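2024-05-27
Posted by Sumampouw

Re: Tea urn for the open day

> The hall in Cerkero has confirmed us for the afternoon. We expect 200 visitors.
> Does anyone know if one urn is enough? In January we had a queue up to the door.

Hello all,

I think one urn will be too small. The Brollex urn gives 50 cups and then it needs a long time to boil again. I would ask the Nelov people if they can lend us their second one, they were kind about this before. Please also check the plug in the kitchen, the left socket did not work in January.
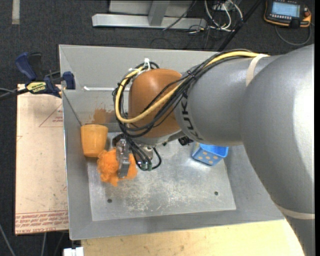
Grey arm with the gripper, yellow cable over the wrist.

For the biscuits I can bring 12 packets, but no more, as I come by bus. It would be good to have something without nuts – last time we had only one plate and it was finished very early. Milk I leave to somebody who has a car.

One more question about the cups. Do we take the paper ones again, or the china from the cupboard? I prefer china, but then we need people for washing up, and the sink is small. I can stay until 10 in the evening if it is necessary.

Best wishes to everybody,
Sumampouw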